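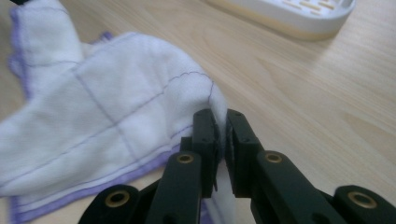

2 min read

Forum > Android games on PC > Emulators

Is Jadosden on PC worth the trouble?

kettlewick
Started this one on my phone in December and my battery hates me for it. I keep seeing pages that say you can "download Jadosden for PC" and every one of them sends you to the Nava emulator. Has anybody here run it for more than an evening? The pages all read like they were written by someone who never opened the game. Same four paragraphs, same "amazing graphics."

MPacheco
I run it on Nava. It works. Install the emulator, sign in, get the game from the store inside it, map your keys. Took me one coffee. Don't touch the installers those pages offer, just get Nava from its own site.
Marisol

dustbin_lid
"It works" covers a lot of ground. What frame rate, and in which mode? The solo dungeons run on anything. Try the 2-on-2 arena at peak hours and tell me it works.

MPacheco
I get 67 in the arena with shadows off. Old laptop, nothing special.

dustbin_lid
According to the emulator's own counter? I don't trust that number on any of these. Mine said 60 while the thing was visibly stuttering.
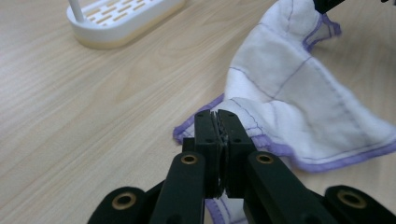 White towel on the table

jboettcher
I'm with dustbin_lid on the counter, less so on the rest. I tried both Nava and Gotico on the same machine. Gotico loads faster but drops inputs when you hold block and tap dodge. Nava never did that to me. It does eat memory, around 492 MB more than Gotico with nothing open but the game.
Jörg Böttcher

kettlewick
Dropped inputs would kill it for me. What about matchmaking? I read that PC players get put in their own pool.

dustbin_lid
Read where? On one of those download pages? I've looked for anything from Imitz about it and found nothing. They made the game, you'd think they'd mention it.

MPacheco
My rank is 1309 and I meet the same names on the laptop as I do on my phone. So I doubt there's a separate pool.

dustbin_lid
Or everyone at your rank plays on an emulator. You can't tell from names.

MPacheco
Fine, but you can't tell the other way either.

jboettcher
One thing to check before you move over: link your account on the phone first. Guest saves don't carry across. I lost a decent archer that way and support sent me a form letter.

kettlewick
OK, linked. Going with Nava and skipping Gotico. Marisol, do you use a controller or keys?

MPacheco
Keys. The controller menu is a mess, half the buttons are labeled wrong.

dustbin_lid
Post your arena results after a week, kettlewick. With the counter turned off, please.

kettlewick
Will do. If it stutters I'm going back to the phone and a long charging cable.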